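Recording Chores at Home: House Rules FAQ
Last updated 2020-09-22

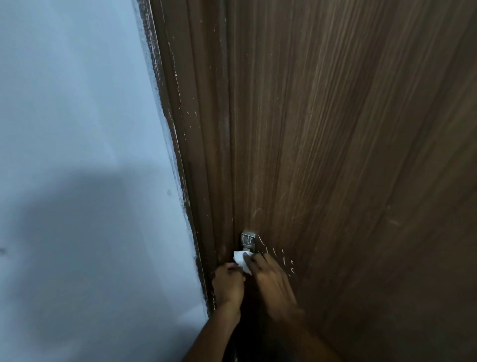 Door hardware, with a small white piece held up at the lock fitting.

Hi! I'm Fadwa Ait Ali, and I look after the home recording side of things at Basine. I get the same questions over and over from people who've just signed up, so I've put my answers in one place. Read it before your first session, please, and then come back when you get stuck.

What counts as a good task?
Anything you'd do with your hands at home anyway. Wiping a lock, folding towels, sorting the cutlery drawer, all good. Small jobs are welcome! I used to think robots would learn the most from big, impressive stuff like cooking a full dinner, and then I watched a pile of those and changed my mind. A short job with a clear start and a clear finish is so much easier to label.

Do I have to clean up my house first?
No, please don't. Scratched doors and messy paint edges are fine with us. The robots at the end of all this have to work in homes where people live, and those have chips in the woodwork. Do move anything private, though (mail, pill bottles, family photos, your kid's school schedule on the fridge).

How should I hold my hands?
The way you normally do. The one thing I ask is that you keep both hands in view while you're touching the object, and that means looking at what you're doing. With anything low down, like a lock, kneel or sit if you can. People tend to bend over it and block the light with their own head, and then the whole job happens in the dark. A bit of shadow on the wall is no problem.

Sleeves or no sleeves?
Either one. Push long sleeves up past the wrist so they don't flop over your fingers. Take off name bracelets and work badges. Rings can stay on.

How long should one recording be?
At least 10 seconds and up to 3 minutes. If the job takes longer, split it at a natural break, like when you put the cloth down. Don't stop halfway through a grip! Our labelers at Zistberg can't do much with a hand that's closing on something when the recording quits.

Can other people be in it?
Only if they're adults and they've signed the same consent form you did. If somebody walks in, just stop, delete it and start over. Same goes for voices in the next room. We changed this in January (it used to be okay to send it in with a note) and I'm not going back to the old way, so no need to ask me, ha.

What about locks, keys and alarm panels?
You can record work on a door, but leave out keys, codes and house numbers. A key's teeth can be copied from a sharp enough picture, so put yours in a drawer before you begin. If you're cleaning a keypad, pick a different job. Really.

Can I use cleaning products?
Water or a dry cloth, please. No sprays near your face while you're wearing the headset, and nothing with bleach in it.

I messed up and dropped something. Do I redo it?
Keep it! Pick the thing up, carry on and choose "recovery" in the Frerichs app when you upload. I love those. If you hurt yourself, that's different: stop, take the headset off and write to me afterward.

How many do you need from me?
We ask for 70 in your first round. The whole home set stops at 1,000 and then the sign-up page closes until the next one.

Can I have my recordings deleted?
Yes, any time, and you don't have to tell me why. Use the "remove" button in the app, or email me the session number and I'll do it by hand.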